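Leave the Sunday league tea alone, and other thoughts on club cricket

I've been playing cricket for Bistodport thirds for 15 seasons now, and in that time I've been moved from opening bowler to first change to the bloke who fields at short fine leg and does the scorebook when Tala Rizk is on holiday. So I have had plenty of time to think, mostly while the ball was somewhere else.

What I've been thinking about this year is the length of our matches. The league wants to cut the lower divisions from 40 overs a side to 30, and the clubs vote on it in December. I know most of my team-mates are against it. I'm for it, and I'd like to say why before somebody at the bar says it for me and gets it wrong. 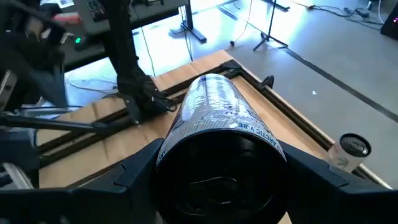
The case for going home earlier

A forty-over game starts at one and, with our over rate, finishes when the swifts have gone to bed. That's lovely if you're 19 or retired. If you've got small children, or a job with shifts, it's a whole day gone, every week, from April to September! We lost Ionuț Bogdan that way. He was the best slip catcher I've ever played with (he once took one left-handed while telling me about his boiler) and he packed it in because he couldn't keep asking his wife for the day. He plays five-a-side now. An hour, a shower, home.

People tell me he'd have gone anyway. Maybe. But we've conceded 7 matches in two seasons because we couldn't raise a side, and I don't think that's down to people going off cricket. They come to the midweek twenty-over games in droves. Elínborg Nørgaard had never held a bat until two summers ago and she hasn't missed a midweek match since, but she's never once been free for a league game.

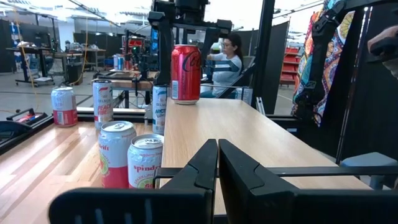 The other thing is what those last ten overs look like at our level. I went back through the scorebooks over the winter, which tells you what sort of winter I had, and it's grim reading. Either the side batting second is nine down and blocking for nothing, or they're 140 behind and everyone has stopped running. I can think of two close finishes all last season, and one of those was close only because our opponents dropped their own captain to number eleven as a punishment for being late.

What you'd lose

I'm not daft, there is a cost. Ileana Crăciun, who opens for us and bats like she's guarding a bank, says a shorter game has no room for her. She reckons 30 overs will be won by whoever has the biggest lad and the shortest boundary, and on our ground, with that road side, she has a point. I watched her make 61 against Tenum in the long format and it was the best thing I saw all year, ugly and stubborn and worth every one of the overs it used up. I'd be sorry to see less of that.

My answer is that thirty overs is still a fair old while. You can lose three early wickets and rebuild. You can bowl a proper spell of spin, if you've got a spinner, and if the captain will let them have the ball for more than two overs after they've been hit for six. What you can't do is drift, and drifting is what the thirds do best.
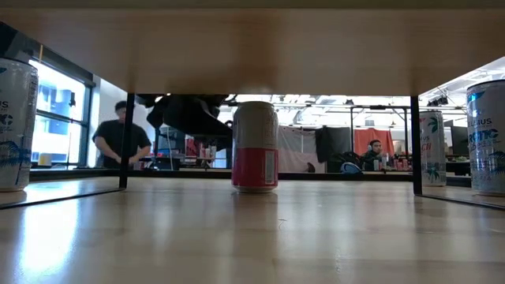 Then there's the money, which always comes up. Roxana Ardeleanu worked out that we spent 2,370 pounds on umpires, balls and the square last year, and the argument goes that if we're paying that much we should get as many overs as possible out of it. I find this baffling. It's like going to a restaurant and staying until they close because you've paid for the chair.

So I'll be voting yes, if they let me anywhere near the vote. I'd keep the firsts and seconds at forty, keep the tea between innings, and start us at two so people can have their lunch at home. And if Ionuț is reading, your whites are still in the lost property box, and we're short for the first friendly.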